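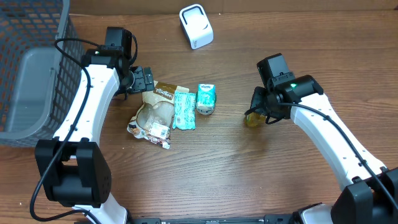 Oil finish on a wooden bench top stays tacky in patches after five days

Asked in Finishing and Surfaces
Viewed 592 times
3 answers

I applied an oil finish to a bench top in April and part of it has not cured. The top is solid wood, previously varnished, sanded back to bare wood at 80, 120 and 180 grit. The product is Fabbri hard oil, clear, bought new this spring. I put on 2 coats with a lint-free cloth, the second coat 24 hours after the first. The label gives a drying time of 12 hours and a full cure of 5 days.

After five days, most of the surface is dry. There are several patches, mainly along the back edge, where a dry cloth drags and a fingertip leaves a dull print. The patches are slightly glossier than the rest. The room is an unheated utility room with one window, kept closed. I did not log the temperature, but it is certainly cooler than the rest of the house, especially at night.

What I have tried so far:

Wiping the patches with a dry cloth. No change.
Running a small desk fan across the top for one evening. Possibly a slight improvement, but I would not swear to it.

I would like to know whether it will cure if left alone, whether I can wipe it back with solvent, or whether it has to be sanded off and started over. I would also like to avoid the same result on the two shelves I still have to do. The remaining oil in the can looks normal and has no skin on it.

Comments on the question

Did you wipe off the excess after each coat, and how long did you wait before doing it? – Mirkenley

First coat, yes, after 20 minutes or so. Second coat I went over quickly, as it looked as though it was soaking in. I may have missed the back edge, which is hard to reach against the wall. – original poster

Answer 1 (accepted)
Thomas Pace

The glossy, tacky patches are excess oil left on the surface. A penetrating oil cures by reacting with oxygen. A thin film inside the wood fibers has plenty of access to air. A thick film on top skins over first, and the material under the skin then cures very slowly. The second coat is where this usually happens: the first coat has already sealed much of the grain, so the wood takes up far less the second time and the remainder has to come off with a cloth.

Low temperature makes it worse. The curing reaction slows down considerably in a cold room, and a closed window limits the air exchange. Neither would leave isolated patches by itself, though. If temperature were the only cause, the whole top would be behind.

Procedure for the patches:

1. Open the window. Put on nitrile gloves.
2. Dampen a white cotton cloth with mineral spirits. It should not drip.
3. Rub one patch with light pressure, along the grain, for a minute or two. Turn the cloth often.
4. Wipe with a clean dry cloth straight away.
5. Wait an hour and check for drag. Repeat if needed.

If the residue has gone gummy and only smears, use a gray non-woven abrasive pad with a little fresh oil. The fresh oil softens the old layer and the pad lifts it. Then wipe until the cloth comes away with nothing on it. Wiping is finished when the surface feels like bare wood with a slight sheen.

Leave the top for a week with the door open and the room heated if you can manage it. You should not need to sand to bare wood. If the repaired areas look duller afterward, apply one very thin coat over the whole top, leave it 15 minutes, and wipe it completely dry.

For the shelves, do them flat on trestles where you can reach all four edges, and wipe the second coat off sooner than the first.

Spread the used cloths out flat outdoors to dry, or put them in a metal can of water with a lid. Oil-soaked cloths in a pile can heat up and ignite without any outside source. This applies to the ones you have already used.

Comments on this answer

The mineral spirits took off two of the patches. The back edge was gummy and needed the pad. No drag anywhere as of this morning. Cloths are now in a can outside. – original poster

Good. Keep anything wet off it for another week. – Thomas Pace

Answer 2
Eltaler

Check that the old varnish really came off. Varnish left in the pores stops the oil soaking in and you get the same sticky spots. Put a drop of water on an unoiled part of the underside if you sanded that too. If it beads, there is still varnish there. 180 grit is fine for a bench. I would not go finer, as very fine sanding reduces how much oil the wood takes.

Answer 3
Brirnau

Had this with a different oil. Just left it and it was OK by summer. Took a while.

Comments on this answer

It may cure eventually, but a soft film picks up dust the whole time. – Mirkenley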